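## 4. Serial comics and the machine-written cliffhanger

Weekly comics live or die by their last panel. A reader who closes the issue still wondering will come back, and editors at anthology magazines have long treated that panel as a craft of its own. We wanted to know what happens when a story model is asked to supply it, and the results were far more fun to work through than we had dared to hope!

Our material came from *Trutov*, a science fiction serial drawn by Annatjie Ntuli and published by Buthelezi. The model, Clavia, was tuned on 965 finished episodes from the publisher's back catalogue (scripts only, with no artwork). For each of 30 unpublished episodes we removed the closing page and asked Clavia to write 5 possible endings. Ntuli then picked one, changed whatever she liked and drew it in her usual way.

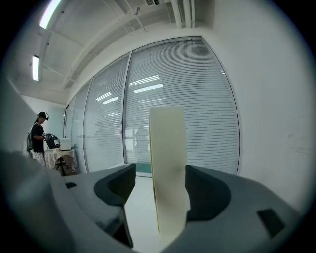

*Figure 3.*

Who should be credited when a model suggests the ending?

Credit stays with the artist and the scriptwriter, and the model is named in the notes at the back of the volume.

That was the arrangement agreed with Buthelezi before any drawing began, and it held up well in practice. Ntuli rewrote nearly every line of dialogue, often keeping only the turn of events. In one episode Clavia had the ship's cook open a sealed letter and find his own handwriting inside. She kept the letter, threw out the cook and gave the moment to the captain's daughter – a lovely change, and one that sent the next three episodes somewhere quite new.

### 4.1 What the endings looked like

Left to itself, Clavia is very fond of doors. Characters open them, hear knocking behind them or find them missing, and the word turns up in the final panel far more often than in the scripts it learned from. We suspect the short page limit is to blame, as a door is a cheap way to promise something in a small space. Asking for an ending based on a choice made by a character gave us stranger and better material, including a duel settled by a borrowed umbrella.

The model was weaker on running jokes. *Trutov* has a stowaway goat whose name changes each time it appears, and Clavia insisted on giving it the same one. Long-time readers spotted this at once in our October reading group, and were rather cross about it.

### 4.2 Reading the page as a whole

Script and drawing can't really be pulled apart in comics. A flat line such as "We should go back" may be the most frightening thing in the book if the panel is drawn small and set alone at the foot of the page. Clavia wrote for none of this, so its pages tended to be wordy, and Ntuli's first job was nearly always cutting. She enjoyed it. Her pencil notes, kept with the layouts, are full of crossed-out speech and little arrows saying "let the face do it".
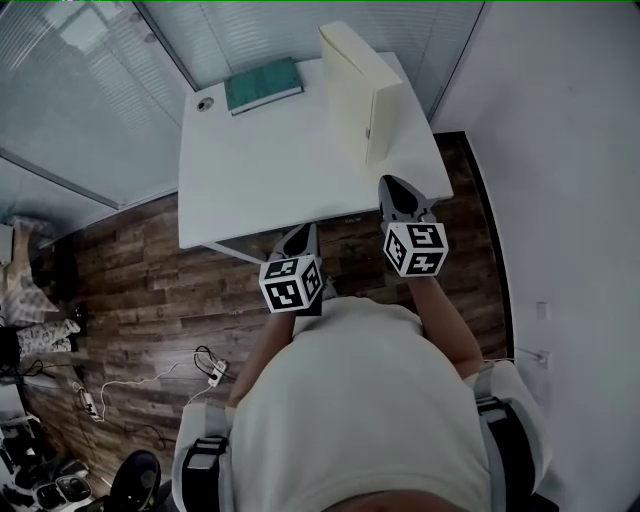
**Iraklis Vrettos**

The silent endings deserve a study of their own. Ntuli removed every word from the last page in several episodes, and these were the ones our readers talked about longest, arguing happily over what the captain had seen through the porthole. We are now preparing the same exercise with *Inton*, a comedy serial with a much looser plot, where a cliffhanger may be nothing grander than a cake left in the wrong kitchen.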